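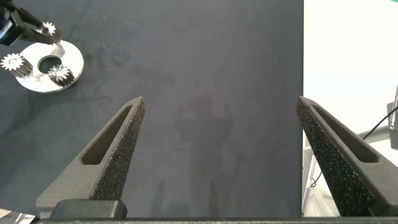 About Gakness

April – by Yolanda Quintanilla
4 min read

Gakness is a small training shop in Namville. We teach people to set up and run robot arms for light assembly work, and twice a year we open the doors so anyone can come in and see what that looks like. Most of our students first walked in on an open day, so this page is mostly about those.

We started with one arm, a borrowed bench and an evening class. Today we have a full-time course, a shorter one for people who already work in a plant, and a repair bench that takes in outside jobs. Last year 1,732 people came through on open days. The course itself is much smaller, and we plan to keep it that way.

What you will see on a visit

The main demonstration is the gear job. Two arms share one table. The task is to put small toothed gears onto a round white plate with a hole in the middle, one gear at a time. It is a slow job to watch at first. The gears are small, the fit is close, and a gripper that comes in at a slight angle will push a gear off its spot. Students spend a good part of their first month on it.

We run the gear job at 10 a.m. and again at 2 p.m. An instructor talks through each step and stops for questions. You can stand close to the table, but please stay behind the yellow line while the arms are moving.

After the demonstration you can try the teaching pendant yourself. Children are welcome if an adult is with them. The practice arm runs at a low speed and has its own stop button, which we will show you before you start.

Who we work with

Delacroix, a pump maker across town, sends us new hires for the short course and lends us parts to practice on. Fillerov does our machine work and cut most of the fixtures in the shop. Both have people here on open days, and they are happy to talk about jobs – bring a resume if you have one.

Getting here

We are at 455 Mill Road, behind the tire store. Parking is free in the back lot, which holds 70 cars. The number 2 bus stops at the corner. There is a ramp at the side door. Visits are free, but school groups should call first so we can set up an extra table.

Comments (3)

dwight_p: Came with my son in the fall. He asked to watch the gears twice. Will the repair bench be open this time too?

Yolanda Quintanilla: Yes, it will be open until 4 p.m.

Marnie K.: Is the short course offered in the evening? I work days and the website only lists mornings.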